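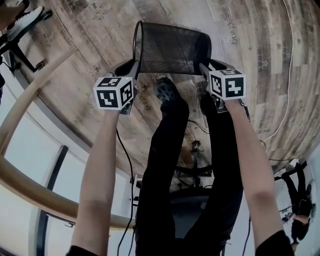 Catinca Neagu has been teaching robots to tidy up for two years, and she would like it known that her own apartment has not benefited. Her job at Cadeck is to do a chore by hand, wearing the sensors, until a machine has seen enough of it to try for itself. On the day I visited the chore was a wastebasket. She held the black mesh thing on its side between two hand-held grippers, each with a white marker cube riding on it, and frowned as if it owed her money. "You forget you have fingers," she said. "You have pinchers now. Everything is a pinch."

Mesh, she told me, is a pain. "It gives a little, so you squeeze more, and then the robot learns to squeeze more. It picks up all my bad habits. My sighing, luckily, isn't recorded."

A good session gets her 30 usable tries. Her colleague Alcides Lopes, who used to drive the arms by remote control, thinks that's showing off. "With the joystick I was happy with three before lunch," he said. "Lunch was late."

Does she worry about being replaced? She gave it some thought. "By that?" she said. "Last March it needed about two minutes to let go of a sponge."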